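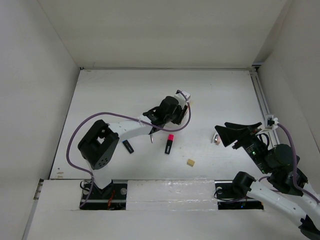
White tabletop, two robot arms, four small objects.

My doctor called in June to say my ferritin was low. I had been tired since the winter and blamed it on work. She told me to take an iron tablet once a day and come back for another blood test after 3 months.

The first tablets made me feel sick by mid-morning. I was taking them with breakfast, and breakfast included two cups of coffee. Irfan Durrani at the pharmacy asked me what I was drinking with them. Coffee and tea both get in the way of iron, he said, and so does milk. He suggested orange juice and a gap of at least an hour before any coffee. He also told me to ask the doctor about taking one every other day. She was fine with that, and my stomach has been much better.

I've also changed what I cook. I don't eat much red meat and I didn't want to start, so most weeks it's lentils, chickpeas, canned sardines and a lot of spinach. The iron in plants is harder to absorb than the iron in meat, but eating something with vitamin C at the same meal helps. I put red peppers or a squeeze of lemon on nearly everything now.

My friend Kulsoom Naqvi gave me her lentil recipe. It uses 300 grams of brown lentils, a can of tomatoes, an onion, cumin and a bag of spinach stirred in at the end. It makes enough for dinner and 2 lunches. I add more garlic than she does. The leftovers get thick in the fridge, so I loosen them with some water before heating.

Breakfast was harder to change. I used to have yogurt and then coffee right away. Now I have fortified cereal with strawberries on the days I don't take a tablet, and the coffee waits until I get to work. The first week of that gave me headaches in the morning. They stopped after a while.

I still get tired in the afternoon, though I no longer need to lie down when I get home. I walked to the Wirnwood store and back on Tuesday with two full bags and didn't stop on the hill. The next blood test is booked for 8 in the morning, and I'm having lentils again tonight.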